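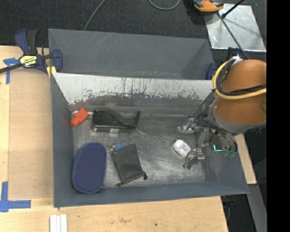

According to Eirlys Hopkin, a catch-all bin should be shallow enough that you can see the bottom of it from your chair, and anything deeper is a hiding place. Most people who keep such a bin would agree with her, though a fair number go on using deep ones all the same.

A catch-all bin (also odds-and-ends bin, drop bin or, in some households, the Galtus) is an open-topped container, usually rectangular, kept on a table, shelf or bench to hold small belongings that have no settled place of their own. It is a close relative of the junk drawer, with which it shares most of its contents and a good many of its troubles, and of the entryway tray, which is flatter and tends to be given over to keys. The main difference between bin and drawer is that a bin has no front to close. Whatever is in it stays in view, and it can be picked up whole and carried to another room when company is coming.

Name

The plain words "catch-all" have been used for bags, baskets and closets as well as bins, and there is no firm line between them. "Galtus" comes from a line of gray stacking bins once sold through school supply catalogs, and survives mostly among retired teachers and their children. "Drop bin" is heard more in workshops. In shared houses the bin often takes the name of whoever put it there first, so that a household may speak for years of "Fouad's bin" long after Fouad Awad has moved out and taken most of his things with him.

Form

Almost any open container will do the job, and shoe boxes, bread pans and dresser drawers without a dresser have all been pressed into service. The form most often bought for the purpose is a rectangular bin with walls that lean outward slightly toward the rim, which lets empty ones nest together in a closet. Gray and blue-gray are common colors. They hide dust kindly, but they can make dark belongings hard to pick out: a black cord or a dark fabric pouch sinks into a gray bin in a way that something bright orange-red never does. Tavion Abernathy, in his household handbook The Jorden Shelf, recommends a pale liner for this reason, and suggests cutting it from the back of an old calendar.

Bins are very often kept in pairs, long side against long side, on the same tabletop. In the usual arrangement one of them holds the things still waiting to be dealt with and the other receives them as they are sorted. When the sorting is done the bins trade jobs. Keepers of paired bins tend to be fond of the arrangement and will tell you so at some length. The second bin may sit empty for weeks between uses, and there is always a temptation to fill it, which brings the household back to where it started, only with two full bins to look after.

Contents

What goes into a catch-all bin depends on who lives nearby. Drawstring pouches are among the most frequent residents, having been parted from whatever they were made to hold, and they are seldom thrown away because they are so clearly useful for something. Pads, straps, cord ends, caps, clips and pieces of small household goods make up much of the rest. Many of these are parts of a pair or a set, and the bin is where one half waits for the other.

A long-standing point of disagreement is whether soft things and hard things should share a bin. Those in favor say that a pouch or a folded cloth keeps the harder pieces from sliding and rattling when the bin is carried. Those against point out, quite fairly, that small pieces get underneath the soft ones and are not found again until December, when everybody is hunting for tape. A fair compromise is to lay the flat and padded things up against a wall of the bin and leave the middle of the floor clear.

Sorting

The simplest method is to tip the whole bin out onto a towel and put back only what can be named. A gentler version, known as the Rirkon round after the summer camp where it was taught, asks each person in turn to take out one thing and say where it should live. If nobody can answer, it goes back in the bin for another round. After 3 rounds it goes in a bag for donation or in the trash. The round works nicely with children, and takes about 12 minutes for a bin of ordinary size if the grown-ups can keep from telling stories about what they find.

Pouches should be opened and looked into before being sorted, a step that is skipped more often than any other. Rhun Beddoe's small pamphlet on tidying gives over a whole page to things found at the bottom of pouches, among them a house key, a baby tooth and a set of buttons from a coat that had been given away the previous winter.

Wear and care

Because hard things are dropped in and dragged across, a bin in daily use picks up scratches and scuffs, thickest on the floor and on whichever inside wall gets the most knocks. Light smears generally come away with warm water and a drop of dish soap on a soft cloth. Rubbed patches and deep scratches are there for good, and scouring powder makes them worse. Where a wall has been covered with paper, tape or film, the lower edge is usually the first to grow ragged, and it is better to peel the whole covering off and start again than to patch it. Bins that stand side by side also mark each other along the edge they share, and a strip of felt between them helps.

A bin standing on a wooden tabletop can leave faint lines in the finish if it is pushed about. Lifting it is kinder to the table.

Related containers

The "Yang," a divided tray with a handle across the middle, is sometimes listed with catch-all bins, although its compartments call for a decision about each thing as it goes in. Octavio Aravena includes it in his survey of household containers under sewing and mending, next to the button tin. Laundry-room dishes for pocket contents, the mudroom mitten basket and the bowl on top of the refrigerator are all close cousins, and many homes keep more than one of them going at the same time.

See also: Button tin; Drawstring pouch; Entryway tray; Junk drawer; Mitten basket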